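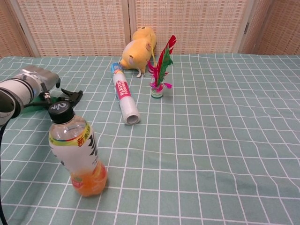 **Ticket:** Gripper reports "object held" while holding nothing
**Opened by:** Fouzia Rana, Vorside, Martens bench
**Assigned to:** Parveen Bugti, Zoltetent support
**Hardware:** tabletop arm with Prarier two-finger gripper
**Opened:** 17th January
**Priority:** High (I picked Medium, the form disagreed)

### What happens

The arm goes to the object, closes, and reports a hold. It then lifts, travels to the drop point, opens with great ceremony and logs a successful place. The object has not moved. The gripper has carried a helping of air across the table and is very pleased with itself.

It did this on 13 of 20 picks in the last batch. The log has all 20 down as successes, so by the robot's account this ticket doesn't exist.

The other half of the problem is the reason I let the form have its High. Twice the gripper really did have the bottle, lost the hold signal halfway across, and opened in midair. Plastic bottle, screw cap, short drop, no harm done. I'd still like it to stop before we give it anything with an edge.

### Setup

- Arm on the left side of the table, cloth down, folding screen behind
- Objects: drink bottle with some orange drink in it, roll of plastic food wrap, yellow plush bird, feather shuttlecock toy
- Grip force at default, speed at default, nothing clever

### Tried before opening this

1. Restarted the controller. It came back up with the same opinions.
2. Restarted the arm and the controller together, in the order given in the manual, then in the order that works.
3. Cleaned the finger pads. They needed it.
4. Swapped the plush for the bottle. Same false hold on both.

---

**Parveen Bugti, Zoltetent**

Thanks, Fouzia. Three questions before I send you off to unscrew anything:

- Is the hold threshold still at the factory setting?
- Does the false hold show up with the arm parked, or only after a move?
- When it opens in midair, is there any warning in the gripper log just before?

Please keep hands out of the fingers during all of this. If it can open when it shouldn't, I'm going to assume it can close when it shouldn't. Lower the arm speed and keep the stop button where you can hit it without standing up.

---

**Fouzia Rana**

Threshold is factory. I checked it by reading the screen this time and not by remembering.

Parked: closed on nothing, it correctly says "empty." Did that until I got bored. After a move it lies. The farther the wrist turns, the better the odds of a lie. Reaching toward the middle of the table is usually fine. Reaching for the back, where the plush and the feather thing live, is where it starts making things up.

Gripper log has a line reading `link retry` before both midair openings. I had been scrolling past those for a week, as they're filed under Info.

---

**Parveen Bugti, Zoltetent**

`link retry` under Info is our doing, and I've raised it here. It means the gripper lost contact with the controller for a moment and got it back. If the gap is under 200 ms, the controller keeps the last value it heard. So if the last thing it heard was "held," it will go on believing that all the way to the drop point. If the gap is longer, the gripper resets, and on your firmware a reset means open. I don't love that either.

Wrist angle points to the cable. Could you:

1. Power down fully and leave it off.
2. Check the gripper plug at the wrist. It should click, with no wobble.
3. Look at how the cable runs down from the arm, and whether it has enough slack when the wrist is turned all the way.
4. Check whether anyone has helpfully tied it to something.

---

**Fouzia Rana**

Someone had helpfully tied it to something. It was me, in June. I put a tie on the cable so it would stop dragging over the cloth, and it did stop dragging. It also ran out of slack at full wrist turn and had been slowly pulling the plug out of its seat. The plug wobbled, and it clicked when I pushed it in. I have never heard it click before.

Tie removed, plug seated, cable left to hang in the loop you people drew in the manual. Reran the batch at low speed, 20 picks, same objects. No `link retry` lines. One miss, on the feather toy: the fingers slid off, it reported "empty," and it stopped and waited for someone. I was so happy to see a failure reported as a failure that I left it sitting there for a bit.

---

**Parveen Bugti, Zoltetent**

Good. Before you go back to normal speed:

- Set `on_reset` to `hold position`. It's under Gripper > Advanced, behind the warning nobody reads. Please read it; fingers that stay shut can also trap something.
- Turn on `recheck after lift`. It costs a little time per pick and would have caught every one of your air deliveries.
- Mark the earlier batch as suspect. I wouldn't trust any hold result in it.

I'll leave this open until you've run at full speed with the wrist turned all the way.

---

**Fouzia Rana**

Both set, warning read. Full speed, full wrist turn, no retries and no false holds. Old batch is marked suspect. Fine to close.

The wrap roll still tends to roll away when the fingers touch it, but I'll open a separate ticket for that.

**Status:** Closed
**Cause:** Gripper cable short of slack, plug partly unseated
**Follow-up at Zoltetent:** move `link retry` from Info to Warning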